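Search this site
Search questions

April 11, 2024 – posted by carhuamaca_48

Sim arm won't line up on the pitcher, help?

Doing the kitchen task for our robotics club at Edville, entry is due in July. Arm has to pick the glass pitcher from behind the bread. Gripper comes down ok then my script stops with "no grasp found". Tried 17 seeds, same every time. Bottle and pot load fine.
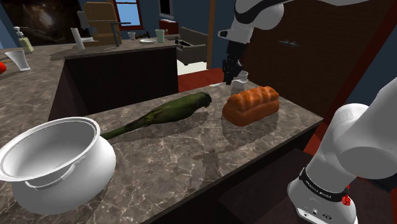
Kitchen task, gripper over the far end of the counter

Is it the clear glass or my approach angle?

Reply from plitier
Probably the angle. Come in higher and swing the wrist so the fingers clear the loaf – then lower. Also check your planner limit, ours was set way too low and we bumped it up to 1,000 tries. Colour of the object dosen't matter if you're reading poses straight from the sim.

Reply from skenton84
had this too. reinstalled, it went away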